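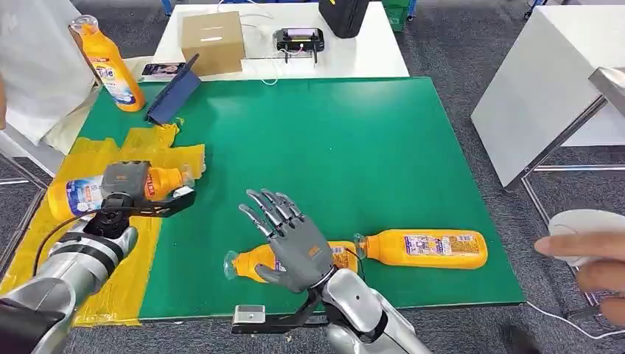 Packraum Winari: Flaschen und Folie

Auf dieser Seite sammeln wir Aufnahmen aus unserem Packraum in Cisternas. Es geht um die kleinen Arbeiten zwischen Anlieferung und Versand, also Auspacken, Sortieren, Folie wegräumen, neu verpacken. Die Galerie wird im Laufe des Jahres ergänzt. Zusammengestellt hat sie Soledad Valdebenito, die Texte stammen von Nahuel Núñez.

Orange Flaschen auf dem grünen Tisch
Eine Flasche steht schief in der hinteren Ecke, die übrigen liegen. Die gelbe Folie bedeckt die linke Seite der Tischplatte und hängt in ungleichmäßigen Streifen über die vordere Kante. Das Etikett ist blau und weiß, dazu kommt rote Schrift — die Kappe ist durchsichtig.

Zum Arbeitsplatz
Flaschen werden bei uns grundsätzlich im Liegen geprüft und erst danach aufgestellt. Wer eine Flasche mit beschädigtem Etikett findet, legt sie zur Seite und trägt sie in die Liste ein. Die Liste hängt neben der Tür. In eine Lieferung von Mivico gehören 200 Flaschen, im Juni waren es insgesamt 1187, die über den Tisch gegangen sind.

Zur Folie
Die Folie kommt von Delteck auf Rollen zu 500 Metern. Sie reißt leicht ein, besonders an den Enden, und wird deshalb nicht ein zweites Mal zum Einwickeln genommen. Glatte Stücke dienen noch als Unterlage. Alles andere kommt in den Sack für Kunststoff, der abends in den Hof gebracht wird. Papier und Karton werden getrennt gesammelt.

Hinweise
Die Aufnahmen dürfen für interne Aushänge verwendet werden. Für Prospekte und Kataloge bitte vorher bei Soledad Valdebenito anfragen. Größere Dateien liegen im Ordner Packraum, Unterordner 2.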